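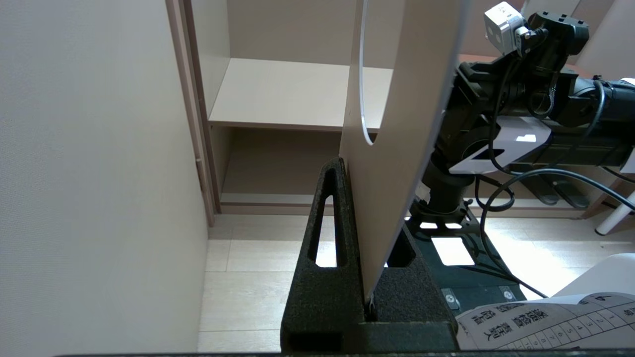 Warm greetings from all of us at the Groltstead furniture room, and thank you again for the grant of $3,904 that got us going in June! The money went mostly into cabinets, and we are fitting them out one at a time, slowly (slower than I promised you, I know). The open unit by the beige wall has its shelf board in, with the upper section still empty, and I must say I like how it looks against the light floor. Wumpini Bonsu has been wonderful about the paint and the screws, which came to $356, a little under what we had set aside.

We still have $765 in hand, and I would like to put $202 of it toward door handles if you are happy with that. Uldis Baranauskienė will send the receipts separately.

Print this page | E-mail this page
Reports > Groltstead > Furniture room
Shares: 4 | Comments: 2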